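How Fans Remember a Cancelled Series: the Case of "Lesura"

Project report, second year, Media and Audience module

1. Why I chose this subject

"Lesura" was a mystery series of two seasons. It told the story of Puneo, a fishing town where the people forget one night of every month, and of a company called Flurkia that seemed to know the reason. The series was cancelled before the reason was given. I watched it with my older sister when I was too young for it, and I still remember the ending of the first season better than many films I saw last year.

For this project I wanted to know what viewers remember of a series which never explained itself. My first idea was that they remember the conspiracy, that is, Flurkia and its laboratory under the harbour. My teacher asked me to write this down before I collected any answers, so that I could not change it later.

2. How I worked

I made a short questionnaire and put it on Were, a message board where people discuss old television. The questionnaire was open from September until the end of the next month. I received 286 answers. I removed the ones where the person had seen only one or two episodes, and also the ones which were sent twice. After this, 105 were left in which the main open question had a full answer, and these are the ones I read closely.

The open question was: "Which moment of the series do you remember best, and why?" I also read the old discussion threads on the same board. There were 850 messages in the part about the first season and 817 in the part about the second. I did not study all of them with the same care, because my time was limited, but I read every message about the two last episodes.

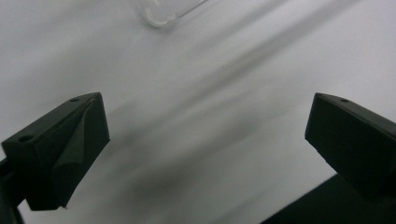
To sort the answers I used four groups: the conspiracy, the unexplained events, the characters, and the look of the series. The last group was not in my plan. I added it when I saw how many people wrote about light and walls. The series often showed a pale surface with long grey shadows going across it diagonally, so soft that they had no real edge, and you waited for somebody to step in and make the shadow. Usually no person came. Several viewers wrote that this frightened them more than the men from Flurkia did. One wrote that she still does not like her own corridor in the evening.

3. What I found

The biggest group was the unexplained events. People remembered the bells under the water, the bus with the same passenger in each seat, and the telephone in the closed school. The conspiracy came second, and here the answers were shorter. Many viewers could not say what Flurkia wanted, and some of them mixed it with companies from other series. My first idea was therefore wrong.

The characters were mentioned less than I expected. The exception is the ferry woman, who appears in only three episodes and has no name. She is remembered with much affection, and there is a long argument on the board about whether she was alive.

I also noticed a difference between the seasons. In the second season the writers gave more time to documents, meetings and secret telephone calls. In the threads the viewers guess more about the plot in this period, but they speak less about being afraid. A few complain that every episode ended with a man closing a folder.

4. Problems

The people on Were are loyal fans, and a normal viewer would perhaps answer differently. Some answers were possibly helped by watching the episodes again, and I forgot to ask about this. I also put the answers into groups alone. With a second reader, some of them would surely go to another group, especially those about the school telephone, which is both an event and a piece of the conspiracy.

If I continue next year, I would like to compare "Lesura" with a mystery series that received a proper ending, and use the same question for both.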